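FOR IMMEDIATE RELEASE
May 1, 2021

Zodgate Launches Rental Party Sets for Children's Birthdays

SKEMDALE – Zodgate, a supplier of party goods for families, today announced the opening of its birthday rental service. Parents in Skemdale and nearby towns may now reserve a complete themed set for a child's party and return it when the guests have gone home.

The service offers 24 themes at launch, among them farmyard, deep sea, outer space and woodland tea party. Each set includes a fabric backdrop, table covers, cake stands, bunting, washable plates and cups, and a box of simple games suited to the age of the birthday child. Sets are sized for small gatherings at home or for parties of up to 50 guests.

"Families told us that they wanted a party that looked special in the pictures but did not fill three trash bags by the end of the afternoon," said Aurora Henriques, director of family products at Zodgate. "A first birthday comes once. We would like parents to spend it with the baby and the grandparents, and leave the bunting to us."
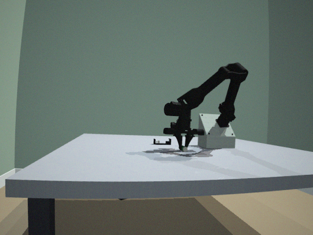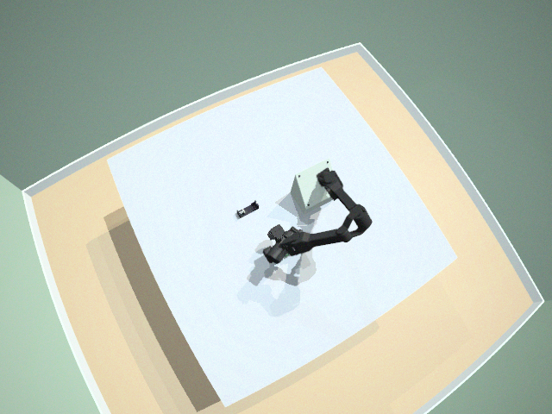 Zodgate News, Vol. 6, No. 2

The sets were tested in April with families who held birthday parties at home and in the function room at Garcia Hall. Their comments led to several changes, including shorter table covers for toddlers' tables and a printed setup card in every box.

Linens and backdrops are made by Pristus, a sewing workshop based in Skemdale. All fabric items are washed and pressed between rentals. Customers are asked only to shake off crumbs and rinse the plates before packing them.

Rental begins at $100 for a weekend, with delivery and pickup included within the town limits. Names and ages can be added to the bunting at no charge – these letters are the family's to keep. Orders should be placed at least two weeks before the party. Balloons, candles and food are not included.

Bookings are open now at the Zodgate store and by telephone during store hours. Families who booked during the April test will receive their usual confirmation by mail.

Media contact:
Aurora Henriques
Zodgate, Family Products
Skemdale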